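Jour 2. Départ du refuge de Sorkivetti à 5 h 40, moto chargée, deux bidons d'essence. Le guide de l'agence Giter avait signé le registre avant moi, sans indiquer sa destination. Piste en gravier jusqu'au col de Tenmont, 87 kilomètres, un seul gué. Pression des pneus abaissée au pied de la montée.
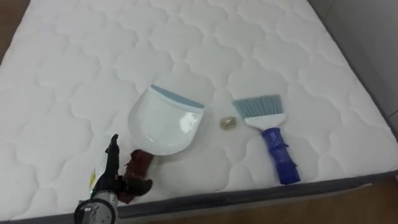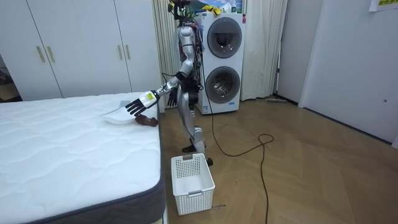
Au col, altitude 2 000 mètres selon la borne, l'altimètre en donnait 500 de moins. J'ai recalé l'instrument. Il est revenu à sa première valeur. Le guide attendait près de la borne, moteur coupé, et m'a demandé mon bon de transfert. Le bon portait la date du 18 novembre 2019 et un départ de Đoàn, ville où je n'ai jamais dormi. Il l'a tamponné. La descente figurait au programme comme facultative. J'ai resserré la chaîne, noté le kilométrage et pris la piste du nord. Au premier lacet, le compteur reculait.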